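Notebook, Urban Tree Program
Talbridge field station
July 2021

Entry covers the street planting plots at Gesgate and the nursery beds at Talbridge. Readings are in the shared folder under the plot names. Matters still open are marked as such.

1. Condition of the Gesgate planting

The planting at Gesgate consists of 562 young trees set out last November along the ring road, the canal path and the edge of the market car park. The full inspection has now been completed. Overall condition is fair on the ring road and good along the canal. The car park rows are poor. Leaf scorch is present on most of the limes there, and the soil in the pits is hard enough that the probe would not go in past the first mark without watering beforehand.

The station's view remains that the car park pits were dug too small. The contractor's drawings show a wider pit than the one found on site when the grating was lifted at row C. A written request for an explanation has been sent to the town's parks office. No reply at the time of writing.

Litter in the pits continues to be a problem. Bottle caps, food wrappers and cigarette ends were removed from every pit in rows A to D before the soil readings were taken, and a note was made against each tree. Colleagues taking readings at a later date are asked to do the same, as a reading taken through packed litter cannot be compared with the others.

2. Watering

The watering trial was set up on the canal path with two treatments. The first group receives one deep watering per week from the bowser. The second group has slow-release bags, refilled on the same round. Soil moisture in the bag group has been steadier between rounds. The deep watering group shows a higher peak and a faster drop, as expected for that sandy fill.

Eleven bags were found slashed or with the zipper torn. They have been replaced from stock. The entry in the stock book should read 11 and not 17; the figure was miscopied and has been struck through and initialed.

The hose coupling on the bowser leaks again. It was wrapped with tape as a temporary measure. A proper seal is to be ordered under the station's small parts account, and the bowser is not to be towed full until it has been fitted.

3. Mulch

Wood chip from the Pärn yard was delivered and spread on the ring road trees. The load was coarser than the last one and contained some green leaf. It was accepted, with a remark on the delivery slip. Chip is to be kept clear of the trunks by a hand's width. On several trees at the roundabout it had been heaped against the bark, and this was corrected during the inspection.

The Pärn yard has offered a further load at no charge if the program collects it. The trailer is available. A decision is needed on where the load would be stored, as the bay at Talbridge is full of returned stakes and ties.

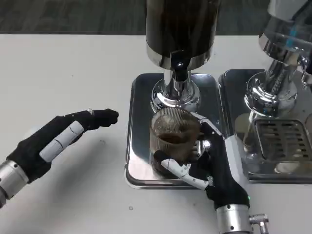
Right hand on the glass cup, beverage dispensers alongside.

4. Nursery beds at Talbridge

The replacement stock in beds one to four has put on good growth. Bed three was thinned. Aphids are present on the field maples but at a level that does not call for treatment, and ladybug larvae were seen on the same shoots. The beds have been left alone and will be looked at again on the next round.

The germination trays in the cold frame did less well. The hornbeam trays are nearly bare. The seed was from an old lot, and the label gives no collection date. The trays will be kept until the end of the season in case of late germination, then emptied. No further seed from that lot is to be sown.

The shade netting over bed two has come loose on the west side. It was tied back with cord.

5. Public notice boards

Two boards have been put up at Gesgate, one at each end of the canal path. They ask residents to report damaged stakes, to keep dogs off the planting strips and to take their litter home. The text was approved by the parks office. The telephone number on the northern board is wrong in its last digit and a corrected panel has been requested. The printer is holding the remaining 300 leaflets, which carry the same error, until the correction is confirmed.

Several residents spoke to station staff during the inspection. Most asked when the dead trees in the car park would be replaced. They were told that replacement is carried out in the dormant season and that the list has not yet been settled. Staff should continue to give this answer and should not name a number of trees.

6. Open items

Reply from parks office on pit size, rows A to D.
Seal for bowser coupling.
Storage for second chip load.
Corrected panel, northern board, and release of leaflets.
Repeat soil readings in the car park after the pits have been loosened. The long auger is to be used. It is at present in the Pärn yard and must be collected with the trailer.
Stock book to be checked against the shelf before the next bag order.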